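Chapter 6
Packages and the Goods Inside Them

Every product that reaches a store has two costs. One is the cost of making the product. The other is the cost of holding it, moving it, and keeping it fit to use until someone buys it. Packaging belongs to the second group. For low-priced goods such as drinks, it can take up a large share of the final price.

This chapter looks at packaging as a business decision. We begin with the main types of package, then turn to storage and shelf space, and end with the case of Marinho, a regional bottler that changed its main package twice in one decade.

6.1 Primary and Secondary Packages

A primary package touches the product. A can, a jar, and a paper milk carton are all primary packages. A secondary package groups several primary packages together, such as a cardboard tray or a plastic wrap. Retailers often order by the secondary package but sell by the primary one, so both must be planned at the same time.
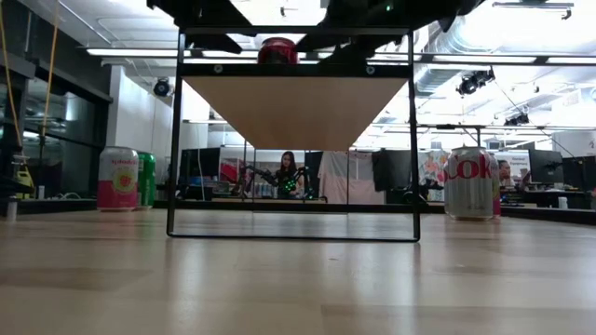
Figure 6.1 A red can on a metal-framed shelf.

Shelf space is limited, and stores expect each foot of it to earn money. A round package leaves gaps between itself and its neighbors. A square one does not, but it may need thicker walls to keep its shape under pressure. Carbonated drinks press outward in all directions, and a cylinder spreads that force evenly. Still drinks can be sold in flat-sided cartons.

Height matters as well. When Marinho moved to a taller can, its largest customer, the Dremport grocery chain, had to reset the shelves in 228 stores. Dremport asked the bottler to share the expense. Section 6.4 returns to this dispute.

6.2 The Package as a Label

The outside of a package also carries information. Some of it is required by law, such as the list of ingredients. The rest is chosen by the seller. Color is often the first thing a shopper notices, and firms tend to keep the same color for many years.
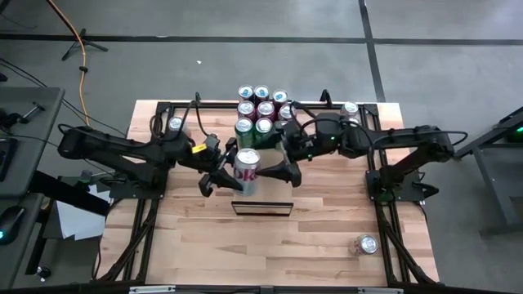 Figure 6.2 A silver Diet Coke can. Part of the lettering is visible on the side.

Key Terms
primary package
secondary package
shelf space
unit cost

Before You Read
Suppose a case of drinks holds 100 cans and the price of each empty can rises by 2 cents. Work out the added cost per case. Keep your answer for use in Section 6.3.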